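PRESS RELEASE

For immediate use

Hirklow Swap Shop reopens in July, with longer hours and a lot more shelves

Hello from Hirklow! It's Thierry Joly here, and I'm very happy to be able to tell you that our swap shop on Cleninholm Road opens its doors again in July, after a spring of painting, sanding and arguing over where the kettle should go.

If you haven't been before, it works like this. You bring in things you've finished with, you get a token for each one, and you spend your tokens on whatever takes your fancy. No money changes hands. Books, curtains, lamps, pans, jigsaws (please do check the pieces first), coats, garden tools, it's all welcome as long as it's clean and it works. Last year 956 households signed up, which was far more than I'd dared put on the grant form, and on busy mornings people were queuing back past the chemist's.

So we've grown. We've taken on the unit next door, which used to be a carpet showroom, and knocked a doorway through between the two. The new side will be for furniture and bigger household bits, which I always hated turning away. The old side stays as it was, only with the children's clothes moved to the front so you can get a pushchair in without taking the hat stand with you.
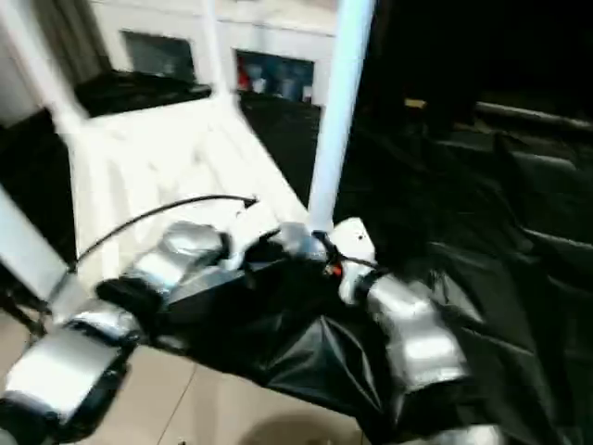
Our opening hours are changing too. We used to shut at 3pm, and plenty of you told me (some of you quite loudly, in the supermarket) that this was no use to anybody with a job. From July we'll be open from 10am until 6.30pm, and there will be a late evening once a month for people on shifts.

The other big news is the mending table. Onyeka, the sewing shop in Lulmont, is lending us two machines and a very patient teacher, and we'll be running 16 sessions between July and the end of the year. You can learn to turn up a hem, put in a zip or rescue a jumper from moths. Each session has room for 10 people and they're free, but you do need to book at the counter. I've put my own name down for zips, having ruined three pairs of trousers over the winter!

A few things we still can't take, I'm afraid: mattresses, car seats, cycle helmets and anything with a gas bottle attached. Large furniture needs to be arranged with us before you bring it, and we can collect from Lulmont and the villages up to Cleninholm if you give us a week's notice.

Everyone who joins in July gets 30 tokens to start them off, and existing members will have the same added to their cards.

Notes for editors

Thierry Joly runs the Hirklow Swap Shop and is happy to talk on the phone or show reporters round before opening. Mornings are best. Membership is free and open to anyone living in Hirklow, Lulmont or Cleninholm.

ENDS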